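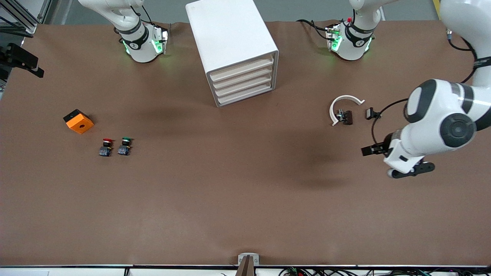
September, bench notes, paper moisture series.

Conditioning of the Pudenton kraft started at 7:40 and the first rolls were out of the cabinet before lunch. The question is still how far a cut sheet grows across the grain between a dry room and a damp one, and whether the Destard stock does any better. Most of us meet this paper as a table cover, brown and laid wide over the top, and in that use a millimeter of growth means nothing. For pattern drafting it matters. A marker line drawn in the morning has to meet the same notch in the afternoon.

Strips cut at 784 mm, long side across the grain. Gauge marks in hard pencil, seven strips per stock. Yannick Bodin wants the marks pricked with a needle; I tried two that way and the holes tore slightly on the second reading, so pencil stays.

Dry readings are done for both stocks. Damp readings done for Pudenton only. Growth across the grain is clearly larger than along it, as expected, but strip 4 disagrees with the rest and I suspect it was cut off square. Recut from the same roll, outer wraps discarded.

Scale check: steel rule against the Nevham reference bar, no correction needed. Rungnapa Boonchu pointed out that the rule had been lying on the radiator shelf – moved to the drawer, and the first three readings repeated. No change.

Curl is a nuisance. Strips from near the core will not lie flat without weights, and the weights drag the paper if set down carelessly. Set them down from the middle outward. Glass plate tried as well, too slow.

Stock left: one part roll of Destard, 397 mm wide, too narrow for the cross-grain strips. Ordered a full-width roll from Phuthong. Their minimum is 2,000 sheets if we take it cut, so roll it is.

To do: damp readings on Destard when the roll arrives, repeat strip 4, refill the salt tray in the cabinet, label the offcuts by grain direction before they get mixed again.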